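**October - Book repair bench, fiction section**

Work continued on the historical romance donation received from the Lindden branch. Of the 16 titles in the lot, 6 were set aside for spine repair and the others were cleared for cataloging. The Tekalier paste was mixed thinner than last month and spread more evenly on the cloth hinges.

The Thibodeaux trilogy is missing its second volume. Staff should not shelve the first and third until the Lindden branch has replied.
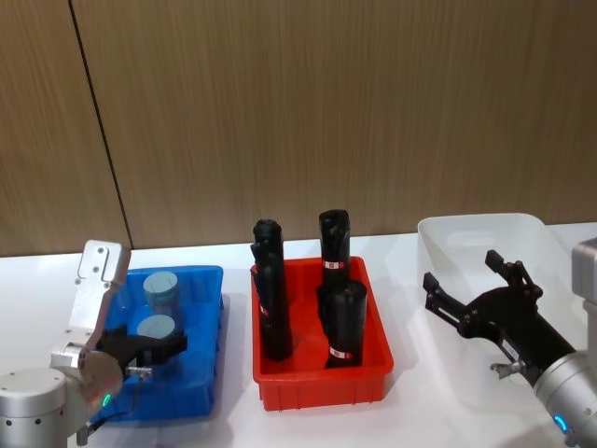
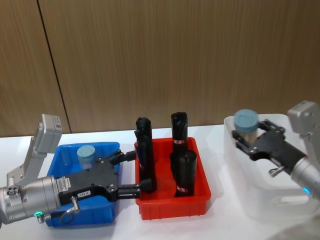
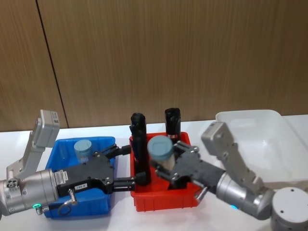
The copy of *The Kividau Bride* has a loose gathering after page 144. The leaves are complete and in order, and the sewing was redone by hand. Two blank leaves at the back carry a former reader's notes on the plot - these were left in place, as they do not affect the text.

Genre labels: the present sheet gives "inspirational" and "historical" as separate labels, and several of these novels qualify for both. Until the sheet is revised, use "historical" on the spine and enter the other term in the catalog record only.

Press boards to be released at 2 p.m.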